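Thu 23 May

Continued with the madder bath from yesterday. The roots are the Kırmızıgül ones, the bag we opened in October, and I wanted to finish them before the new delivery from Matberg comes, because I do not like to mix two lots in one pot. I weighed what was left and it was enough for two small baths, so I made two, one with chalk and one without.

Wool: the Brokine two-ply, undyed, washed last week and mordanted with alum on Monday. The skeins were kept in a damp towel in the cold room. One of them smelled a little sour when I took it out. I rinsed it again and the smell went away, but I marked it with a knot of blue thread so that we know which one it was if the colour comes uneven.

Both pots went on at nine. I raised the heat slowly, it took most of the morning. I write it again for whoever does this after me: the madder must not go over 70 degrees. Above this the brown comes out of the root and you cannot remove it any more. Pot A was obedient. Pot B, on the old hotplate, wants to climb, and I had to lift it off two times and put it on the wooden board to calm it. The thermostat of this hotplate is not to be trusted, the number on the knob means nothing. I go only by the glass thermometer.

Skeins in when both pots were at the right heat. I turned them by hand with the glass rods, always from the bottom, and kept them under the surface. Where the wool floats you get pale places, and we had this problem with the last order for the shawl people. They were polite about it but they sent back two skeins. 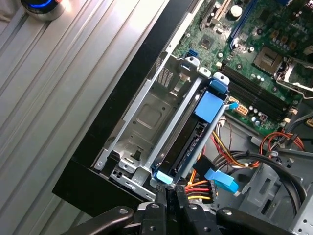

After lunch the difference between the pots was already clear. The chalk one is going to a real red, a bit cool, close to the old sample card number 7. The other stays in orange, more like brick. I prefer the brick for the heavy yarn but I think the customers will prefer the red. Our tap water is rather soft, so it is logical that the chalk does so much. In the old place, where the water was hard, we never added it and the reds were fine -- I did not understand at that time why.

I took out a short test end from each pot every half hour and pinned them on the board in order, with the time on paper beside. When they are dry I will put them in the sample book. Do not judge them before they are dry, please. Wet madder always looks deeper than it is, and last year I was disappointed by this more than once.

A small trouble with the strainer bag. The seam opened on one side and root pieces went in the wool of pot B. They come off when the yarn is dry and you shake it outside, but it is boring work, and each piece that lies against the wool leaves a darker point. For the next time I will sew the bag double, or buy the finer mesh from Astel, if they still have it. The old nylon curtain is too open for this grind.

I turned off the heat at four and left everything in the pots to cool overnight with the lids on. I know that some people take out the wool directly and say it is the same. I tried it both ways in winter and for me the night in the pot gives a more quiet, even colour. Maybe it is only patience that I am measuring, I did not make it properly with a control.

To do tomorrow: take out the skeins, let them rest one day before rinsing, then rinse in water of the same temperature as the wool, no soap the first time. Keep the bath of pot A. There is still colour in it and I would like to try the silk scraps, without heating much. The bath of pot B can go on the roses.

To buy: alum (the jar is nearly finished), chalk, cotton tape for labels, a new lid for the tall pot.

Question for all -- the light test cards in the south window, who moved them? The cover strip on the weld sample is now on the other half, so this one is lost and I must start again. If you need the window sill, please tell me and I will find another place for them.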